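Vavance bench program, progress report to Primville
2020-03-28
Prepared by Julián Villanueva

Work on the two-arm cooking bench was stopped for 6 days this period following a fault on the left arm. Testing has resumed at reduced speed. One repair item is still open.

The fault came during a lid task in February. The left gripper closed on a lid knob and the arm kept driving down after contact. The force limit should have stopped it and did not. Wekesa Kombo hit the emergency stop. No one was hurt. We lost one glass lid and bent a finger on the gripper.

The log shows the limit had gone back to its default value when the controller restarted that morning. The startup check read the saved file — not the value the arm was running on — so it passed. We went back through 276 earlier runs and found the same mismatch in 3 of them, all after a restart. None of those had involved glass.

The check now reads the live value from each arm and will not release the brakes if it differs from the file. Lid work is back on the schedule, with the left arm on the pot and the right arm handling food items such as the corn.
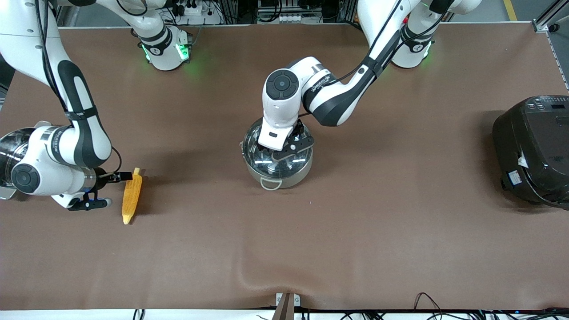

Halima Kaijage asked whether the right arm could have failed the same way, and whether slowing down the left one alone was enough. It could have, and the speed cap now covers both arms.

Still open: the replacement finger from Cokeo arrived with the wrong mounting holes and went back. We are using our only spare until the new one comes. The part and return shipping came to $2,935, charged to the repair line.

Next period we plan to repeat the restart test on both arms and, if it passes, ask Hạnh Đỗ to sign off on full speed.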